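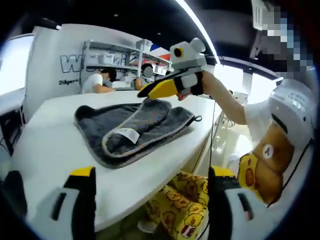 **Should a town continue to pay for a public laundry when most homes have a washing machine?**

A town should do so for as long as a meaningful share of its residents cannot wash at home, and in Flesance that share remains large enough to justify the expense.

The question has been before residents since April, when the town published its proposal to close the public laundry on Rolland Street and lease the building for storage. I submitted a written comment at that time. The comment period has closed, and I am setting out my position here at greater length, with corrections to two points I made too hastily.

## The present arrangement

The Rolland Street laundry has 20 washers and a smaller number of dryers, several of which are out of order at any given time. It is open from early morning until the middle of the evening. Payment is made by coin or by a card that can be bought only at the front desk. The card has been a source of complaint for years, and the complaints are fair. A resident who finishes work after the desk closes must carry coins, and the change machine accepts only small bills.

The town's proposal states that the laundry serves around 400 households. My original comment described this figure as too low. I have since read the method by which it was reached, and I withdraw the remark. It was drawn from card sales and a survey taken at the door. It does leave out people who pay only in coins and declined the survey, but I have no better number to offer and should not have implied that I did.

My second correction concerns water. I wrote that a public laundry uses less water per load than a home machine. This is true of some equipment and untrue of other equipment, and the washers at Rolland Street are old. The argument should be set aside until they are replaced.

## Who depends on it

Much of the housing in the Reltov district was built without laundry connections. Landlords there are under no duty to add them, and the plumbing in the older buildings would make the work costly. Tenants in these apartments wash small items in the sink and take everything else to Rolland Street.

The large items deserve more attention than the proposal gives them. Sheets and towels can be managed at home with some effort. Comforters, bath mats, heavy blankets and pet bedding cannot, and many home machines are too small for them in any case. I own a washing machine and still use the public laundry for winter bedding. I doubt that I am counted among the households served, and I do not believe that people in my position should decide the matter. It is nevertheless a service that the town provides to more than one kind of resident.

Families with infants and people caring for a sick relative at home are in a different position again. For them, laundry is a daily task, and a delay of even a day or two causes real hardship.

## The Zedau alternative

The proposal points to the private laundromat at the Zedau shopping center as a suitable replacement. I visited it before writing my comment and again this month. It is clean, well lit and properly maintained. The machines are newer than those at Rolland Street, and the instructions are posted in large type beside each one.

It is also 2 miles from the center of Reltov, and the bus that connects them does not run in the evening. The fare must be added to the cost of every load. A person with a car will find Zedau perfectly acceptable. A person with a full laundry bag and a small child will find the trip difficult, and in bad weather will probably put it off.

The proposal mentions a pickup service as a further option. No operator is named and no price is given, so I cannot comment on it.

## What I would support

I do not ask that Rolland Street be kept exactly as it is. The building is larger than the laundry requires, and the rear hall has been unused for a long time. Leasing that hall alone would bring in part of the income the town is seeking. The front room could remain open with fewer machines, provided that they work and that at least two of them are large enough for blankets.

Opening hours could be shortened in the morning, when the room is quiet, and extended at night. Card sales should be moved to a machine. Prices have not changed in several years, and a modest increase would be reasonable if it were announced well in advance and posted at the door.

I would also ask the town to publish the repair records. Residents have been told that the equipment is beyond economical repair. That may be correct, but the proposal gives a single total with no breakdown, and it is not possible to tell whether the money went to the washers, the dryers or the roof.

The revised proposal is expected before the end of the year. I will post a link to it here when it becomes available. Comments on this page remain open, and I would particularly welcome corrections regarding the evening bus, as the timetable I consulted may be out of date.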